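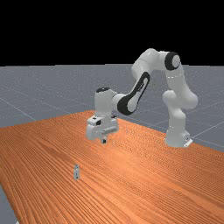
White arm over the wooden table, with a small grey block on the tabletop.

Progress report: wall art range, Pludedstead workshop
Prepared for Carmela Sotomayor, Alaoui fund
Period ending August

1. Stock and production
The metal word range now stands at 19 designs. Four were withdrawn in the period: three script pieces with joins too thin to survive posting, and one duplicate. Saeed Shahbazi redrew the script pieces with a minimum stroke of 5 mm and they will go back on the list once the new blanks arrive. Output was 289 finished pieces against a target of 300. The shortfall falls entirely in the second week, when the powder coating oven was out of use.

Framed prints were made up in two sizes only. The square size has been dropped, as agreed at the last review. Remaining square mounts are being cut down for the small size. 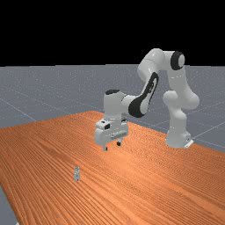
2. Hanging fixtures
Complaints about pieces sitting crooked were traced to the single keyhole plate. All metal pieces wider than 600 mm now carry two plates, set level with a jig made by Ulises Acuña. The paper template supplied in the box has been corrected; the earlier one printed slightly short on some machines. Wall plugs are no longer included, and the leaflet lists which type suits brick, plasterboard and lath.

3. Sales
Orders through the Padisance shop came to 182. The rest went to trade buyers or remain in stock. Matt black is still the main finish. Brushed brass sold poorly and we do not propose to reorder it. Returns were seven, five of them for scratched corners.
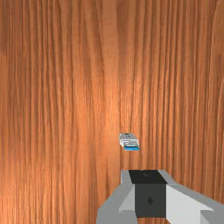 Packing has been changed to a card corner on all four sides, held with paper tape. It adds 40 seconds per piece. Elaheh Kermani is recording returns by packing type and will have a usable comparison by the next report.

4. Spending
Materials were within budget. Oven repair was charged to the contingency line, of which 100 pounds is left. We ask for approval to move the unspent print budget into that line.

5. Next period
Reissue the three script designs.
Trial the Prosine satin coating on offcuts before any order is placed.
Photograph the large prints at hanging height for the catalogue.
Confirm the trade price list with Ehsan Mazandarani.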